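Search this site... Go

Learning Hungarian at my kitchen table, part whatever this is

29 November 2021

I have been putting off writing this one, partly from laziness and partly from not wanting to admit how the month went. When I started lessons back in the spring I promised you all regular updates, and a few of you have been kind enough to write and ask whether I'd given up. I haven't! I'm slower than I thought I'd be, that's all, and I've had to change my mind about a few things.

For anyone new, the short version is that my husband's grandmother was a Szabó, and there are cousins over there who still send a card every Christmas. For years we'd sit around the table and guess at what the cards said. One winter I got tired of guessing. I was fifty-four and had never learned another language apart from two years of high school French, most of which I spent passing notes, so I really didn't know what I was signing up for.

I began with an evening class through Prendora, which is a small language school a short drive from us. There were 11 of us in the room to begin with, all adults, all nervous, and our teacher was Anathi Moodley, who I will happily praise to anyone who'll listen. She grew up speaking three languages at home and picked up Hungarian when she married into it, so she remembers what it feels like to be lost. That mattered to me more than I expected. When I'd get my endings in a knot (and my goodness, there are a lot of endings) she would let me flounder for just long enough and then hand me the one piece I was missing.

In November we moved to the intensive course, four mornings a week, and I have to tell you it flattened me. I came home the first day and slept on the couch with my shoes on. By the second week I was dreaming in nonsense syllables. My notebook says I had written down 121 new words by then, and I'd guess I could have used maybe a third of them if a real person had been standing in front of me waiting for an answer. 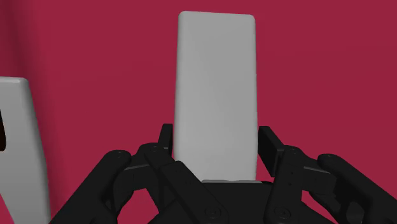
A tall white block between open robotic fingers.

What helped in the end was doing less. Anathi told me to stop copying out lists and to pick one small thing each day that I would say out loud to somebody, even if that somebody was the dog. So I'd ask the dog if he was hungry. I'd tell him it was raining, which it usually was. After a while I added the weather forecast and what I was making for supper, and by the end of the second week I was giving him whole little speeches while I peeled potatoes, and he was very patient about it.

I also gave in and tried one of those flash card programs, the one called Fomadum. My daughter set it up on my tablet. It's fine for nouns and I do like the cheerful noise, but I found I was getting good at tapping the right square and no better at talking, so I've cut it back to 17 minutes while the coffee brews. If you love yours, please don't let me put you off. My sister-in-law is learning Italian that way and she's doing beautifully.

The full intensive month cost me $1,637 with the workbook, and I know that's a lot of money. I paid for it out of what I'd set aside for new curtains. I've thought about whether I'd do it again and I think I would, but I'd wait until I had a bit more of the basics under me. The younger folks in the group seemed to soak it up. I needed the evenings in between to let things settle, and with four mornings in a row there wasn't much settling going on.

Last week, though, I wrote a letter to the cousins. It was one page, with a lot of crossing out, and Anathi looked over it and only fixed the things that would have confused them. She left in a couple of my clumsier sentences and said they sounded like me. I walked it down to the post office on Curnness Street myself.

I go back to the evening class after the holidays. We're starting on the past tense of some verbs I've been avoiding, and I've already bought a new notebook, a green one with the stiff cover so it stays open by the stove.

This site uses cookies to remember your preferences. By continuing to read you agree to their use. Accept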